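Setting up a shared robot bench: tape, tables and cables

Ours is a shared workshop, which means the bench gets borrowed, bumped and leaned on all day long. We've been building a pick-and-place setup with a humanoid hand (project name Flirkano, don't ask me why, Cleiton Miranda picked it), and the best upgrade so far has been a roll of yellow tape. Really! I love this stuff.

Tape the zones before you write any code. Lay a strip where the object starts and a strip around where it should end up, then stand back and see whether the arm can reach both. Moving tape takes a minute. Moving a program full of positions takes an evening, and I have spent that evening.

Wipe the table with a little rubbing alcohol first and let it dry. Tear the tape long, press one end down, pull it tight and lower it in one go. If you lay it in short bits you get wrinkles, and wrinkles lift. Overlap the corners – a butted corner opens up by the end of the week.

Let two zones share a strip if they sit side by side. It saves tape and there's no odd gap for things to land in. 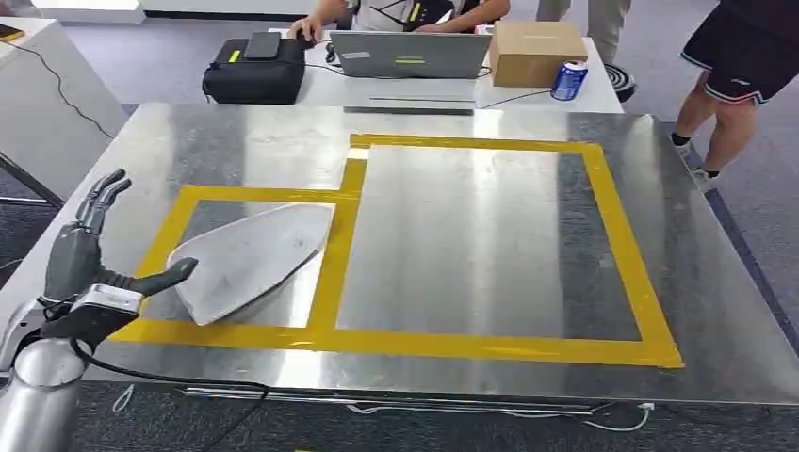
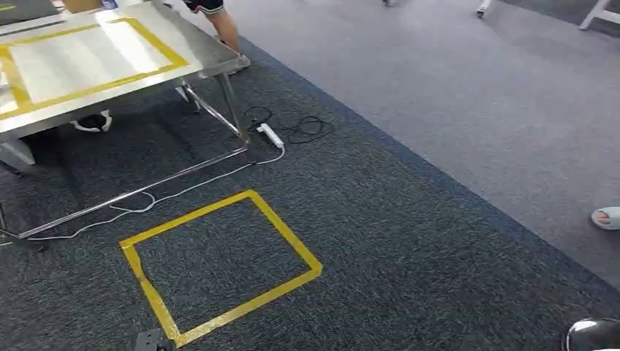

JERNTHORPE, December

Shiny tabletops look great and drive cameras crazy. Before blaming your software, try switching off the lamp nearest the bench, or turn the table a little so the glare falls outside the zone. Tahmineh Ebrahimi got us going again that way after we'd lost most of an afternoon to "bad" detections. A matte desk mat works too, but then you have to tape that down as well.

Put tape on the floor, too. A square on the carpet is a parking spot: anything that has to come back to the same place gets one. Carpet is fussy about tape, so vacuum first, press hard with the back of a spoon and expect to redo it. Gaffer tape holds better if you can find it in a bright color.

Start with light, flat objects that don't roll. Once the hand gets 9 grabs out of 10, move on to something rounder.

Cables! Keep the power strip where you can reach the switch without crawling under anything. Run cords along the table frame and hold them with hook-and-loop ties, one every foot or so. We used 6 on our frame and could have used more. Leave slack at the wrist of the arm, and move it by hand through its whole range with the power off to check that nothing pulls.

Last one, from Lucimara Caldeira: write the date on a scrap of tape and stick it to the table leg whenever you change the layout. Then you know which of your saved positions are still any good.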